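Hutar and Skeltel Publish Free Handbook for Safe, Steady Robot Handling of Small Metal Parts

For release Sunday, June 3, 2018

Hutar, the gear and parts workshop, and its longtime partner Skeltel are very happy to share a handbook they have been writing, arguing over and rewriting together for the better part of two years. It sets out good practice for shops that ask robots to pick up, hold and set down small machined parts, and it is free to anyone who would like a copy.

The handbook runs to 44 pages and is written in plain language, so that the person who runs the cell can use it just as easily as the person who signs off on it. It covers grip pads, work mats, lighting, part checks and the daily look-over, and it has a good long chapter on what people should do before they reach into a robot's work area (a chapter we hope everyone reads first!).

"We had all these habits that lived in people's heads, and when somebody went on vacation the habits went with them," said Roswitha Tanner, who led the writing at Hutar. "I wanted the new folks to have something they could hold in their hands and scribble on."

In-ho Um of Skeltel added, "A little gear can be fussier than a big casting. We spent a whole afternoon on one paragraph about teeth, and I would gladly do it again."

The handbook does not replace any law or safety standard, and shops should keep following the rules that apply where they are. Comments are warmly welcomed through the end of October and will go into the next edition.

A small spur gear between padded gripper fingers, with a larger metal part lying on the mat. 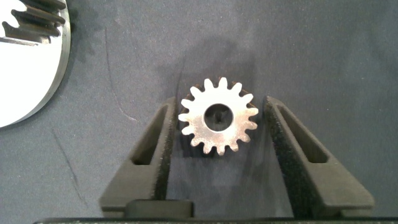

How to Get a Copy

Write to Ona Laur at the Hutar front office and ask for the handling handbook. Printed copies are limited to 30 for now, and the electronic version is open to all.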